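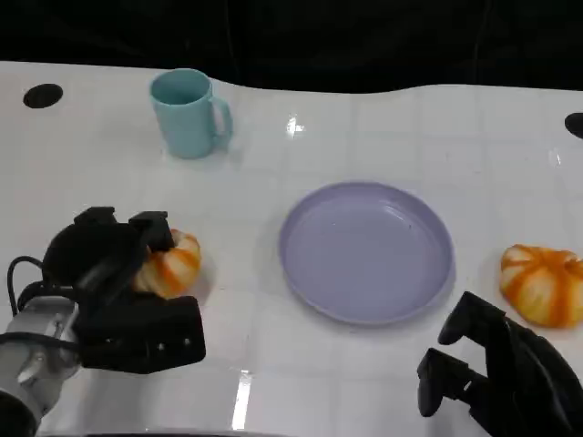

Planner says "start state in collision" right after placing on the plate, hand won't retreat

slowjoint
Posted 21 Jan 2026 in Manipulation / Planning and control

Stuck on this since the weekend so typing fast, sorry.

Two arm setup, multi-finger hands, head camera plus wrist cameras. Task is easy on paper. Left hand picks up the striped pumpkin, carries it to the lavender plate, opens, backs off. Right hand stays parked open in its corner and does nothing. Planning goes through Stekon, perception is our own node (Shawky), which gives me a plate center + rim radius and a pose for each pumpkin. Scene also has the mug and a second pumpkin on the right as stuff to avoid.

Grasp is fine. Transport is fine. The release runs, fingers report open, and then the retreat plan comes back with start state in collision. Arm just sits there with its hand over the plate. No motion at all, not even a small one. If I jog it up by hand 2 cm the planner is happy again and goes home no problem.

What I tried:

- bigger collision padding on the plate. Worse, obviously, don't know what I was thinking
- padding set to zero. Better but still fails maybe every third go
- longer wait after open. No change
- replanning in a loop. Same error every time, it never clears
- turning off the plate as an obstacle. Works, but then on the next run it went for a path straight through the rim so no

Also noticed the plate pose jumps around between frames when the arm is out of the way, and it's worse down in the middle of the table where the overhead light makes a long streak. Table is glossy white. Not sure if that's the same bug or a second bug.

Planner time limit is 500 ms, if that matters. Log says it rejects before it even starts sampling so I don't think it does.

Is there a right way to do the release + retreat in Stekon or is everybody just jogging up blind?

padding_lane

Few things going on here, will try to split them. Writing between builds so bear with me.

First, the never clearing part. That's your clue. If it was noise in the plate pose, a replan loop would get lucky sooner or later. It doesn't, so something in the scene is stuck. My bet is the pumpkin is still attached to the hand in the planning scene. Opening the fingers does not detach anything. You have to detach it yourself, and when you do, Stekon drops it back into the world as a plain obstacle at its last known pose, touching the hand. Fingers inside the obstacle = start state in collision. Every time.

So after release:

1. Detach the object.
2. Add an allow rule between that object and the hand links (all finger links, and the palm. People forget the palm).
3. Same allow rule between the plate and the finger links only.
4. Straight line move up, short, slow. Cartesian, not sampled.
5. Once clear, remove both rules and let Shawky refresh the poses.
6. Now do the normal planned retreat.

Step 5 is the one that bites. Leave the rules on and you get what you saw with the plate turned off, paths through the rim.

Second, the plate. You are asking for a rim from a head camera while a big black hand is covering part of it. Whatever your node does with the missing side, it's guessing. I'd freeze the plate pose before the approach starts and not update it until the hand is out. Plate isn't going anywhere.

If you want a check on the frozen pose use the wrist camera on the way in. You get the near rim and a fingertip in the same image, and all you need is the gap between them.

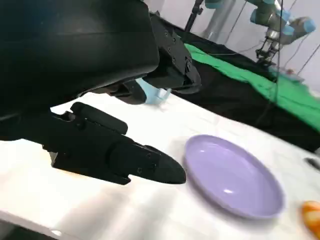

Wrist view on approach, fingertip just off the left rim, not touching

From a view like that I'd fit only the arc you can see. Don't force a full circle, the plate looks oval at that angle and a circle fit will pull the center toward you. Also watch motion blur. Throw away anything taken while the wrist is moving fast, or slow down for the last bit. And mask your own hand out of the image using the joint state before you fit, the fingers have plenty of straight edges that like to pretend to be a rim.

Third, glare. Probably a second bug, yes. Depth on a shiny white tabletop under a bright light is bad and no filter fixes that completely. Fit the table plane once from the good regions, store it, and snap the plate down to it. Then the streak can only shift the plate sideways and not up or down. Up and down is what makes your hand collide.

Last thing, check your finger meshes. Stock hand model we got had the collision shapes as fat boxes, a good bit wider than the real links. Swapped them for capsules and half of the false collisions went away.

slowjoint

Ok wow, detach was it. Or most of it. I was calling detach in the home routine, way too late. Moved it to right after open and added the rules like you listed. Ran 19 in a row, one failure, and that one was the plate pose again so I'll do the freeze thing tonight.

New question though. On a few runs the straight up move drags a bit, the upper fingers curl over the pumpkin and I'm not convinced they should go straight up from there. Hand is palm down and sort of sideways, fingers pointing right.

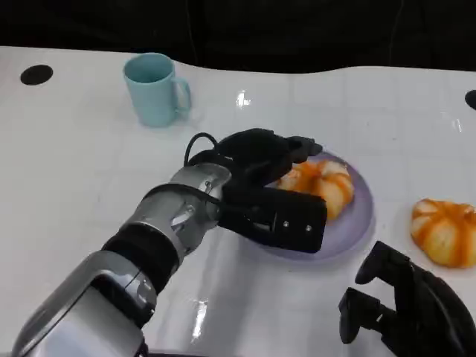

tinplate88

Don't lift straight up if the palm isn't above the object with clear room all round. Retreat direction should come from the grasp, not from the world z axis. With fingers pointing sideways over the thing you want to back out along the fingers first, then up. Stekon has a retreat vector setting in the grasp message, it's in the hand frame if you set the frame id and in the base frame if you leave it empty. Everbody leaves it empty.

Also open in two stages. Fingers first, thumb last or the other way, depends on which side is carrying the load. Opening all of them at once can roll a round object, and then your stored object pose is wrong before you've even detached it.

And dont allow the second arm to be ignored just cause it's parked. If the retreat swings wide you want the right hand in the scene as a real obstacle.

grommet_q

just use Senditz, it handles place and retreat for you. i had 1581 warnings in one log with the other one and gave up

padding_lane

Senditz still needs you to detach, it just does it inside the place call. If the place call gets aborted halfway you're back in the same spot with less to look at in the log. Fine for two-finger grippers. For hands with this many links I'd keep the steps seperate so you can see which one fails.

+1 on the retreat vector, should have put that in.

slowjoint

Empty frame id. Yep. That was me. Fixed now, backs out to the left and then lifts. Will post the config once the plate freeze is in - probably not before March, other project is eating my time.

Tagged: motion planning, grasp release, collision checking, plate detection, multi-finger hands

Related threads
Attached object stays in the scene after abort
Shawky: pose jumps on glossy tables, any filter that works?
Capsules or boxes for finger collision shapes
Stekon vs Senditz for two-arm work
Pullusstead meetup notes: wrist cameras and hand-eye drift
Freezing object poses during approach, good idea or lazy?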